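Tópico: Arrumação de compras com dois braços, já dá para usar em casa?

jalali_48
09/05/2021
Trabalho com manutenção de linha na Farnilholm e leio toda semana que robô doméstico "está quase pronto". Para mim, separar itens variados numa cesta ainda é caso aberto. Alguém tem dado concreto?

b.najafi
Depende do item. Caixa rígida é problema resolvido. Embalagem flexível, não: o filme dobra, o centro de massa muda e o ponto de preensão calculado deixa de valer. No nosso registro de 988 tentativas, a maior parte das falhas foi com sachê e pacote plano.

Behrouz Najafi

trotley
Segue o tipo de mesa que interessa à discussão.

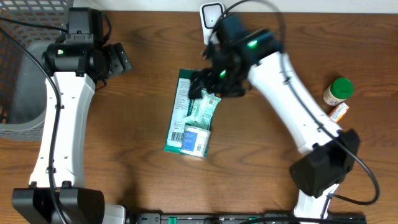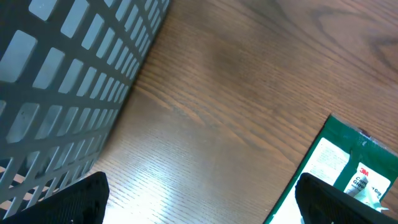
Mesa de madeira e cesta cinza; na segunda, vista próxima da garra, com o pacote verde no canto inferior direito.

rulta
Discordo do Najafi. Barra embalada se pega pela ponta sem modelo nenhum do filme, basta controle de força decente. O pacote deitado é pior, pois os dedos precisam de uma borda levantada.

b.najafi
Pegar pela ponta é metade da tarefa. Falta transportar e soltar sem bater na borda da cesta. Meça o ciclo completo.

jalali_48
E o tempo? Na bancada eu guardo meia dúzia de coisas dessas em segundos.

trotley
Tempo é critério de fábrica. Em casa aceito 2 minutos por item, desde que eu não precise ficar olhando.

rulta
Esse "desde que" é o ponto. Sem supervisão ainda não deixo. Pote cilíndrico deitado rola com qualquer toque lateral e aí o planejamento recomeça do zero.

b.najafi
Nisso concordamos. Em outubro repito o ensaio só com potes e posto a tabela.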